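August, workshop notebook, Clutlow figure

Patina test 7 on the bronze hand. Asked for river-stone brown, got supermarket gravy. Torch was too close again. Stripped it back and cut the ferric to half strength, with over 300 strokes of the soft brush — my wrist has opinions.

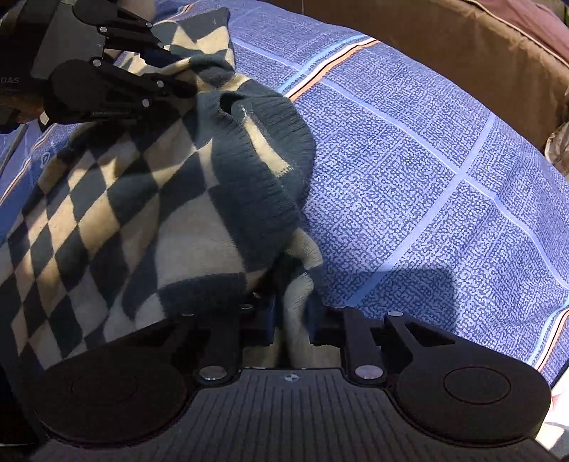 Second coat went on at 4 p.m. and looks better near the thumb. Waxed half, left half bare for Elis to argue with. Szabó base still 30 mm short on the north side. Ring the quarry.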